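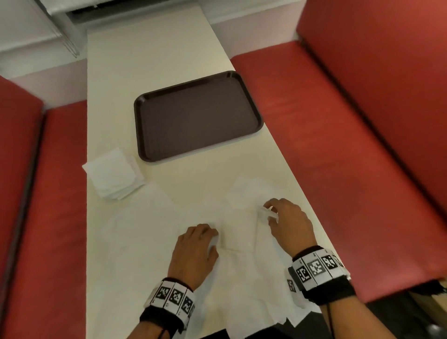 Gladys Arboleda asked us whether the napkins come ready folded. They don't. Flat in the pack, you fold them yourself, takes seconds once you've got the knack. If you want a pre-folded one we don't stock it, sorry Gladys.

Dzene Booth Table Set
Narrow table, serving tray, paper napkins. For cafes, diners, small restaurants with fixed bench seating.

In stock. Order before 9 in the morning and it goes out same day.

What you get
Dzene narrow table top, white, matching end bracket for the wall
Dustura serving tray, dark brown, rounded corners, raised rim
Clistetex paper napkins, white, pack of 400
Fixings for the bracket (screws only, plugs depend on your wall so get your own)

Benches NOT included. Keep getting asked. Red upholstered ones are from our seating page, other colours to order, allow extra time.

The tray
Plastic. Rim is high enough to stop a glass sliding off, low enough to wipe into the corners. Stacks. Dark brown only at the moment, black is due back in December. Don't put it on a hob, don't cut on it. Goes in a dishwasher, top rack, stand it on its side or water sits in the rim.

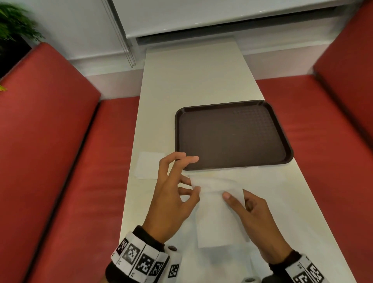 Rasa Tamošiūnaitė: bought three of the trays for our place by the station, no complaints, but they do show crumbs. Would of liked a non-slip mat with them.

Mats are seperate, code 1091. Cut to fit the Dustura tray, also fits the older Cikside one. We'll put a link up when somebody has a minute.

The napkins
Single sheet, white, thin. Thin on purpose, this is the everyday napkin for coffee and a sandwich. For ribs or anything with sauce get the heavier one, comes in packs of 300, same size opened out. Both fold to a square. Keep the pack closed, they go limp in a steamy kitchen.

Folding, since it comes up a lot:
Open the sheet out flat on a clean table
Smooth the middle with your palm
Bring the top edge to the bottom, press the crease
Side to side, press again
Stack with the open corners all facing the same way

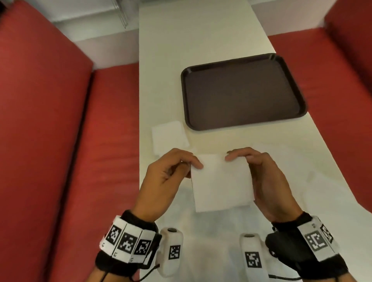
Do a stack before opening and leave it by the tray, at the wall end if the table's narrow. Saves reaching across people. Some customers put the napkins on the tray itself, fine, but then the tray isn't free when you want to clear.

Fitting the table
Two people. Measure the gap between your benches at seat height AND at the back, old benches lean. Wall end goes on the bracket first, then level it, then tighten. Leave room for knees, we can't take a top back once it's been drilled.

Cleaning
Warm water, washing up liquid, soft cloth. No scourers on the white top, they leave marks and the marks stay. Tea stains come off with bicarb paste if you get to them the same day. Dry it before you put paper down or the napkins stick.

Delivery
Napkins and trays by ordinary parcel. Table top goes on a pallet, kerbside only, driver won't carry it in. Check the corners before you sign.

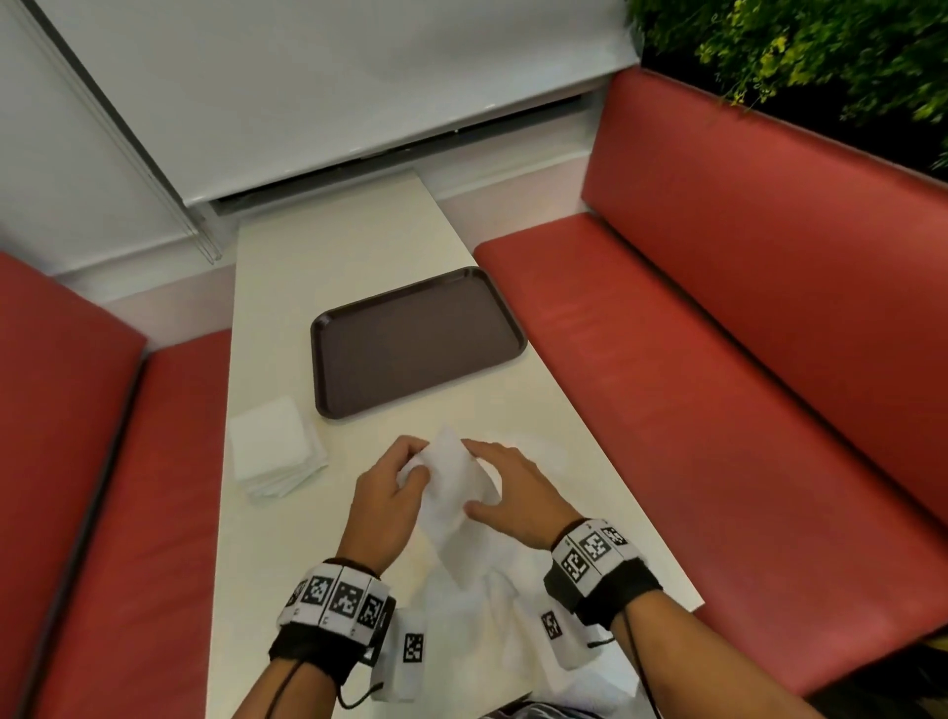

Walid Harb wanted to know if the set can be split, as he's already got tables. Yes. Trays singly, napkins by the pack, ring or email and we'll price it up. Table top on its own also fine, bracket still comes with it.

Returns
Unopened napkins, unused trays, undrilled tops. Keep the packaging. Email first and ask for Mahlet Yilma, put your order number in the subjet line.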